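Does a bed need making?

Ezequiel Pastor fitted out bedrooms for Wundport before moving to Sevthorpe, and he distrusts most advice about sheets. "People quote 600 thread count at me," he says. "I ask what it feels like in April and they've no idea."
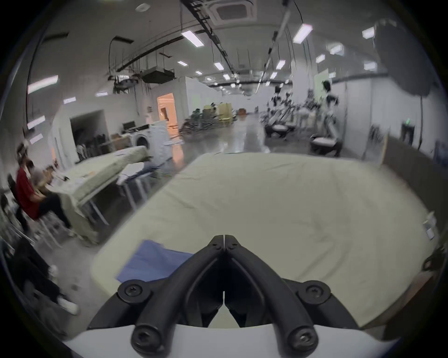 "And a mattress wants airing first – I'd leave it bare till noon." He is no kinder about hospital corners.

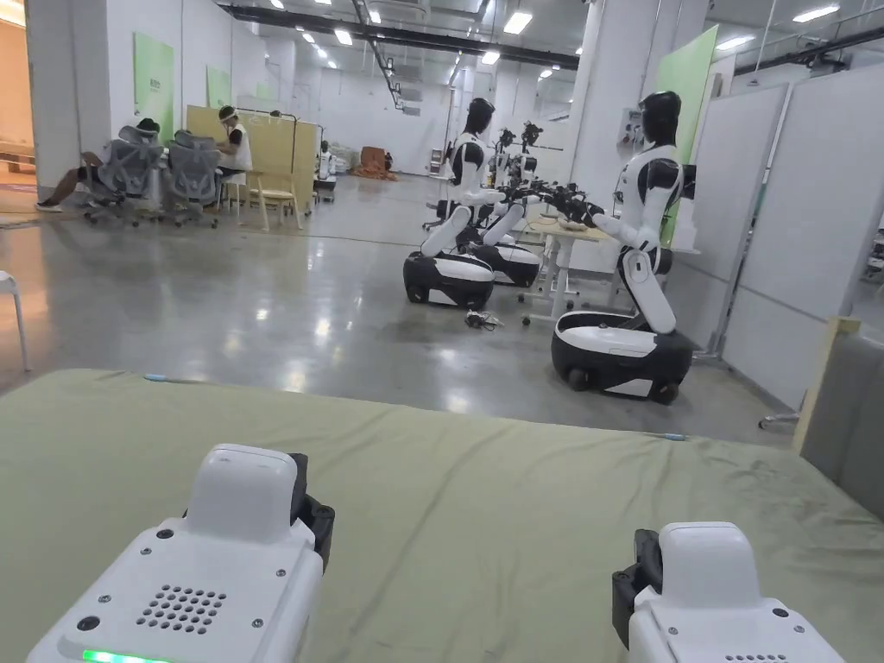 3 min read

Green sheets he allows, creases and all. Ironing them? "Who for?" Blankets he puts on last, and he doubts they need folding.
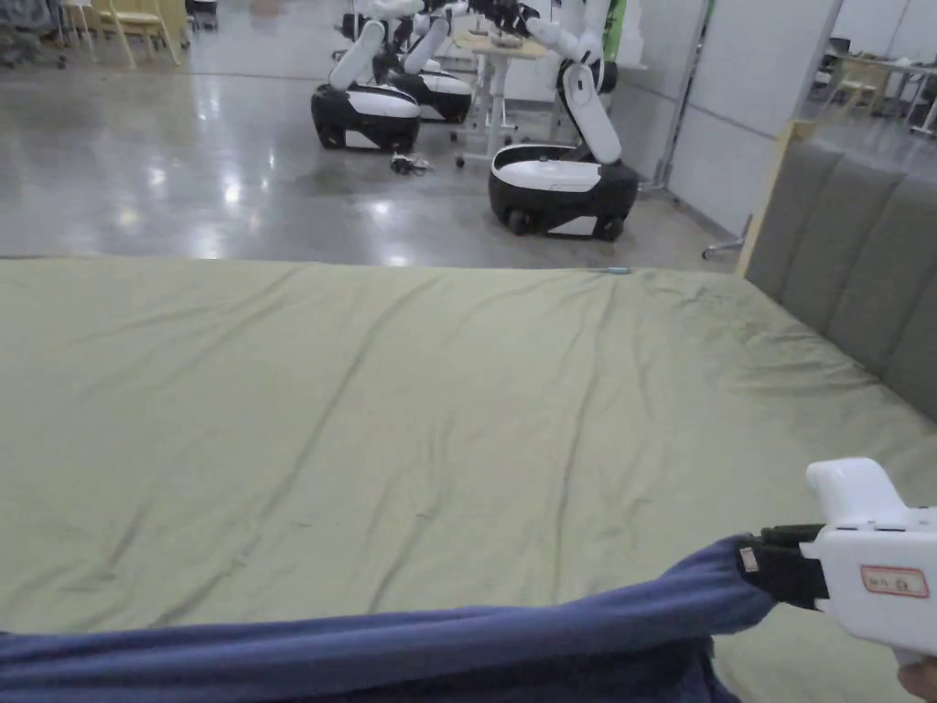
On headboards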